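The left gripper that went quiet

Posted 18/07/2019

I lost most of a fortnight to a fault that I had filed under "tracking noise" and stopped thinking about. The write-up is mainly so that I can find it again. Some of it may be of use to anyone else who works with hand-held grippers and printed markers.

The set-up

We use a pair of grippers held by a person, one in each hand. Each carries a square marker on a block, and a camera worn on the head finds both markers in every picture. From those the software, which is called Urnik and which I maintain, works out where each gripper is and how it is turned. The recorded paths are then played back on the two arms at our Nurnton site. The arms were built by Brusov, a small firm, and they do what they are told, including when they are told something stupid.

The fault showed up on playback. The left arm was part of the way through a slow reach over a table when it stopped, held still for a moment, and then moved very fast to a point well off to one side. It hit the bench guard and tripped its own force limit. The guard has a dent in it. No person was inside the fence, because the rule is that no person is inside the fence, and I am glad we have never relaxed that one.

What I thought it was

My first guess was a bad joint reading. I swapped the cable, ran the arm through its self-test and found nothing. My second guess was a dropped network packet, and I spent two days on that. The logs were clean. Both guesses were wrong for the same reason: I was looking at the arm, and the arm had followed its path to within 2 mm right up to the collision. The path was wrong before it ever reached the arm.

I should have opened the recording first. It had passed our checks, so I had assumed it was good.

What it was

When the tracker loses a marker, it repeats the last position it had. When the marker comes back, it jumps to the new one. That is a sensible thing to do for a display on a screen. It is a poor thing to do for a file that will drive a motor. In the bad recording the left marker was lost for 14 pictures in a row while the hand went on moving, so the file contained a pause followed by a large step. The arm copied both.

Our check should have caught this. It looked at the speed between neighbouring points and threw out anything over the limit. But it ran after the smoothing filter, and the filter had spread the step over enough points to get it just under the limit. The playback program then removed the smoothing delay by squeezing the same points together, and the step came back nearly whole. Each part was doing its job as written. I wrote two of the three, so I can't complain much.

The loss itself was less interesting. The marker block on the left gripper can be turned nearly edge-on to the camera by rolling the wrist inwards, and strong side light makes it worse — the white parts bleed into the black ones and the square is no longer found.

I tried to bring it on deliberately at our recording space. Window on the left with the blind part of the way down, white table straight ahead, a pale folder lying on it as something to reach for, both markers in view at the start of the run.
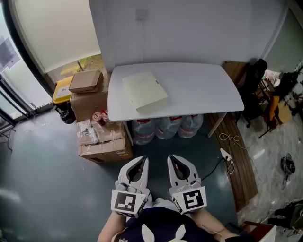 What I changed

1. A lost marker is now written to the file as lost. There is no repeated position. Anything reading the file has to decide what to do about the gap, and the playback program decides to refuse.

2. Gaps of up to 5 pictures are filled in by a straight line between the good points on either side. Anything longer splits the recording into two pieces, and they are played separately or not at all.

3. The speed check runs twice: once on the raw points, and once on the exact list of commands that goes to the arm. The second one is slow. I have left it slow.

4. The arm controller has its own speed cap for playback, set well below what the joints can do. It was there all along, in the Brusov menu, switched off.

I then ran the new check over our stored recordings. There are 3,000 of them and the job took most of a night. A fair number were split, nearly all on the left side, which fits the window.

Still open

The marker block could be tilted so that it faces the camera through more of the wrist's travel. Nautiyal, the workshop that prints our brackets, has a drawing for this and expects to send a first pair in August. A tilted block needs a fresh calibration, so old and new recordings can't be mixed without a label in the file header. I have added the field. At present it is empty in every file we have, and the loader treats empty as "old".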